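Ceventon Bereavement Peer Support
Progress report to the Sarkar Fund
Submitted 2024-11-27

Period covered: the first nine months of the grant

Summary

The grant pays for peer support groups for adults who have lost a partner, parent, sibling or child, and for a telephone line open on weekday evenings. Both are running. The groups are on schedule. The phone line opened later than we planned and is still short of trained listeners on two evenings a week. Spending is slightly under budget for that reason.

Groups

We now run 9 groups across Ceventon and Femside. Each one meets every other week for ninety minutes and is led by two facilitators who have finished our training course. Groups are closed after the third meeting so that members get to know each other. People who ask to join after that go on the list for the next one.

The Femside groups filled faster than the Ceventon ones. Most people there heard about us from their doctor's office or from the funeral home, and both keep our leaflets at the front desk. In Ceventon we relied too much on our website. We have since had leaflets printed for the clinics and the library, and inquiries have picked up.

Attendance drops after the fourth meeting in most groups. We called people who stopped coming and asked why. Several said they had gotten what they needed. Others found it hard to get there after work, and a few said that hearing other people's stories left them feeling worse for a day or two. We have added a short check-in call the day after each of the first three meetings.
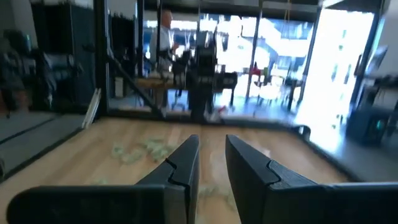
Telephone line

The line took 467 calls in the period. The application said we would open in the second month of the grant, but we opened in the fourth. The delay came from the phone provider, which had to move our number twice, and from background checks that took longer than expected.

Most calls last under half an hour. Many callers are not recently bereaved. They lost someone years ago and are calling about an anniversary, a house sale or a child leaving home. We had written the listener training around the first few months after a death, so we have added a session on grief that comes back later.

When a caller talks about ending their life, the listener stays on the line and brings in the supervisor on duty, who follows our crisis procedure. We reviewed the procedure in the sixth month and shortened it from four pages to one. Listeners had told us the long version was hard to use during a call.

Training

The application set a target of 40 trained facilitators and listeners by the end of the grant year. The last course of the year starts in December and is full. If everyone on it finishes, we will meet the target.

Trollis

Trollis is the booking and records system we bought with the equipment part of the grant. It works well for group sign-ups. It does not handle phone call notes in a way our listeners like, and they still write on paper first and type later. We have asked for a simpler form.

Plans for the remaining months

Fill the two uncovered evenings on the phone line.
Start a daytime group in Femside for people who work nights.
Send a short survey to 100 past group members and report the results with our final figures.

We expect to spend the remaining funds within the grant year and are not asking for any change to the budget.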